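Clurkitow 5
Manipulation planning software for single-arm workcells
From Stastix

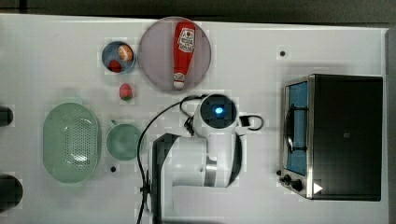
Clurkitow is the piece of software that sits between what your cameras see and what your arm does next. You give it a task in ordinary terms, it looks at the table, it works out a set of motions that gets the job done without hitting anything, and it keeps checking that plan while the arm moves. We have spent a long time making that sound simple, and we hope that on a good day it feels simple too. The table we like to use for trying out new releases is a kitchen one, with a ketchup bottle lying across a round plate, a couple of toy foods in a small bowl, a colander, a mug, and a black toaster oven over on the right. It makes a nice honest workout for a planner. The bottle rests at a slant on a plate with a raised rim, so a grasp that comes in too low will meet the rim before it meets the bottle. The mug has a small handle that points away from the arm, and the toaster oven is a big solid box that every path on that side has to respect. If you can plan well on a table like that, you are in pretty good shape for a packing bench or a lab counter.

What you get

A Clurkitow license covers four parts, and they all install together. You can turn off the ones you don't need, and plenty of our customers do exactly that, especially if they already have a perception system they are happy with.

Scene Builder takes in color and depth images and turns them into a working model of the table. Fixed things (the tabletop, ovens, racks, posts, walls) are kept in one layer, and loose things are kept in another. The fixed layer is built once during setup and then left alone until you tell us something has moved. The loose layer is rebuilt every time the arm finishes a motion, or more often if you ask for it.

Grasp Picker proposes places to take hold of each loose object and ranks them. It looks at the shape of the object, the opening of your gripper, what is nearby, and where the object has to end up. That last part matters more than people expect. A lovely grasp at the pick can be a terrible one at the place, and we would much sooner find that out before the arm has left home.

Path Planner finds the motion. It plans in joint space, checks the whole arm against the scene, and smooths the result so that the arm doesn't wander. You can set limits on speed, on tilt for things that must stay upright, and on which areas are off limits altogether.

Watch is the part that runs while the arm is moving. It compares the live scene with the one the plan was made for, and if the two drift apart by more than you allow, it slows the arm, replans from where it is, or stops and asks for help. You choose which of those three it should try first.

Cables, and why we care about them

If there is one thing we would like to be known for, it's cable handling. Most planners treat the arm as a clean set of rigid links, and then a real arm shows up with a camera bolted near the wrist and a cable running back down the side, and the lovely plan twists that cable around a joint until something gives. We have all pulled a connector loose that way at one time or another.

In Clurkitow you describe each cable once, during setup, by marking where it is fastened and how much slack it has between those points. The planner then carries a soft envelope around the arm for the loose parts, and it keeps track of how far each joint has wound in either direction. When it has a choice between two paths of similar length, it takes the one that unwinds. You can see the running total for each joint in the status view, and you can set a hard limit past which it will refuse to go.

You don't need to be exact about any of this. A generous guess at the slack works fine, and the setup tool will let you wiggle the arm through its range and adjust the envelope by eye until it looks right to you.

Working with tasks

Tasks are written in a short, readable script. There is a visual editor for people who prefer to drag blocks around, and both views stay in step with each other, so one person on a team can write while another clicks. A simple task for a kitchen table might read like this:

find bottle on plate
pick bottle, keep clear of plate rim by 5 mm
place bottle at shelf_left, upright
if pick fails, try next grasp
if no grasp left, ask operator

Names such as shelf_left are places you have taught the system yourself, either by moving the arm there by hand or by clicking in the scene view. You can rename them whenever you like and the scripts will follow along.

Every step can be run in dry mode first. In dry mode the planner does all its work and shows the motion in the scene view, and the arm stays put. We recommend doing this for each new task, and again whenever you change a gripper. It takes a moment and it has saved us a fair amount of embarrassment in front of visitors.

The scene view

This is where most people end up spending their time, so we have put a good deal of care into it. The left side shows the live image with outlines drawn over everything Scene Builder has recognized. The right side shows the model in three dimensions, which you can spin and zoom with the mouse. Click an object in one and it lights up in the other. Right-click and you can rename it, move it from the loose layer to the fixed layer, tell the planner to ignore it, or ask why a grasp was turned down.

That last item, "Why not?", began as a debugging tool for our own developers. Ademir Amaral, who leads our planning work, kept leaving it switched on in customer builds by mistake, and people wrote in to say how much they liked it, so it has been a proper feature ever since. Ask it about a rejected grasp and it answers in a plain sentence: the left finger would touch the rim, the elbow would pass through the oven, the joint limit would be reached halfway through the lift. It will also draw the spot in red.

What's new in version 5

The replanner has been rewritten. Replanning after a change in the scene now takes 40 milliseconds on our reference computer, measured as the median over our standard set of 286 test tables. Your own figures will depend on your arm, your computer, and how crowded your table is, and we are always glad to hear what you get.

Shallow containers are handled properly at last. Bowls, trays and colanders used to be treated as solid lumps unless you modeled them by hand. Scene Builder now finds the inside of an open container by itself and lets the fingers reach in. Perforated surfaces no longer confuse the depth cleanup step, either – a long-standing complaint, and a fair one.

Appliance doors can be described as hinged parts with a swing area. The planner keeps that area free when the door is going to be opened and gives it back when the door is closed.

Joint wind totals are now saved when the system shuts down, so you no longer have to return the arm to home before turning off the computer.

The log viewer opens much faster with long runs, and it can filter by object name.

Hardware and connections

Clurkitow runs on a Linux computer with at least 32 GB of memory and a recent graphics card. It does not need a connection to the internet after the license has been activated, and we know that matters to a lot of you.

It works with six-axis and seven-axis arms that accept streamed joint positions. The setup tool will import a standard robot description file, and we keep a library of ready-made ones for the arms our customers use most. If yours isn't in there, send us the maker's file and we will check it over for you at no charge.

For cameras, you need at least one depth camera. It can be mounted overhead, on the wrist, or both. With two cameras, Scene Builder merges the views and trusts whichever one has the better angle on each object. The calibration routine uses a printed board that comes in the box, and we suggest bolting down a small stand for it somewhere in reach if your tabletop has mounting holes to spare.

Clurkitow also connects to the Hikar task scheduler and to Bergmann tool changers, each through an add-on that you can order with the license or later.

Please note that Watch is a planning aid and is not a safety-rated function. Your cell still needs its own emergency stop, and whatever guarding your risk assessment calls for.

Licenses and support

Licenses are sold per arm. Each one includes 2 seats for the scene view, so that an engineer and an operator can both be connected, and a year of updates and email support. After that year the software keeps working just as it is, and you can renew support or leave it, as you like. Teaching licenses are available for schools and universities at a reduced price.

If you are moving up from version 4, your scripts, taught places and cable descriptions will carry over. Grasp rankings will be worked out again the first time you run each task, so allow a little extra time on the first day. Please back up the project folder first – the converter makes its own copy, but we like belts with our suspenders.

A trial version is available from our sales desk. It has everything switched on, runs for a month, and includes a simulated kitchen table and a simulated packing bench, so you can get a feel for the scripts and the scene view before you connect an arm. We are happy to sit in on a call while you set it up, and happier still if you bring us a table that gives it trouble.

Page last updated August 11, 2022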